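Skript Raumausstattung, Teil 2: Akustik im Mehrzweckraum (Mitschrift zur Vorlesung Mittwoch)

Ausgangslage Rindeck: ein Saal, 364 Quadratmeter, soll als Speiseraum UND für Gruppenarbeit taugen. Nachhall viel zu lang, Decke glatt, Boden hart.

Grundbegriffe nochmal kurz:
Absorption — Schall wird im Material geschluckt, Raum wird leiser.
Dämmung — Schall kommt nicht durch. Wird in der Klausur gern verwechselt!!
Nachhallzeit: Abfall um 60 dB. Formel nach Sabine, siehe Teil 1.

Reihenfolge beim Planen: erst Decke, dann Rückwand, dann Möbel. Teppich bringt bei tiefen Frequenzen fast nichts, wird trotzdem dauernd vorgeschlagen.

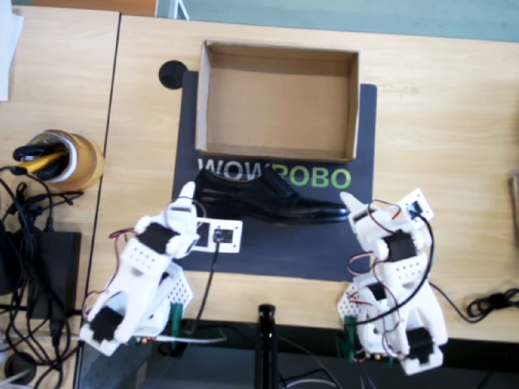
Stühle und Tische nicht vergessen. Filzgleiter drunter, Stapelstühle mit Polster, wo es das Budget hergibt. Koller rechnet im Angebot mit 8 Deckensegeln, Priltdale nimmt Wandpaneele und kommt auf über 676 Euro pro Feld, ohne Montage. Vergleich ist also schwierig, Flächen immer erst umrechen.

Brandschutz: Nachweis vom Hersteller verlangen, vor der Bestellung. Bei Prosomden fehlte das Blatt, Abnahme verschoben.

Bis nächste Woche: Nachhallzeit für Rindeck rechnen, einmal leer, einmal besetzt. Tabelle mit Absorbtionsgraden liegt im Kursordner.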